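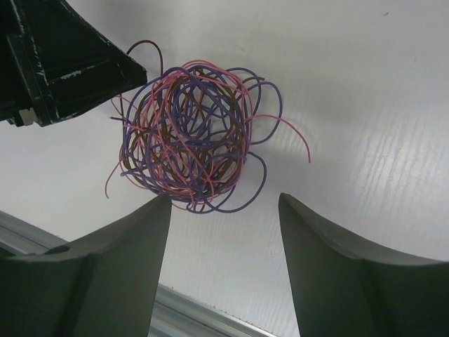 Festhorpe Wargames Club: minutes, Sep 1, 2019

Marjorie Lambert welcomed everyone back after the summer, and thanked Fiifi Essien very kindly for the shortbread. Apologies from Lamisi Kwofie.

Painting: Zohreh Ansari has finished seven more stands of Saxon foot for the Northern War game, and they look splendid (the yellow facings took three coats!). Kwadwo Sarpong still owes us the dragoons, and promised them cheerfully, as he did in May.

Rules: a good long talk over whether Swedish horse should charge home every time. We agreed to try it with a morale test first.

Funds: $300 in hand. Fiifi will price a new river mat.

Next game is at Marjorie's, Swedes against Saxons.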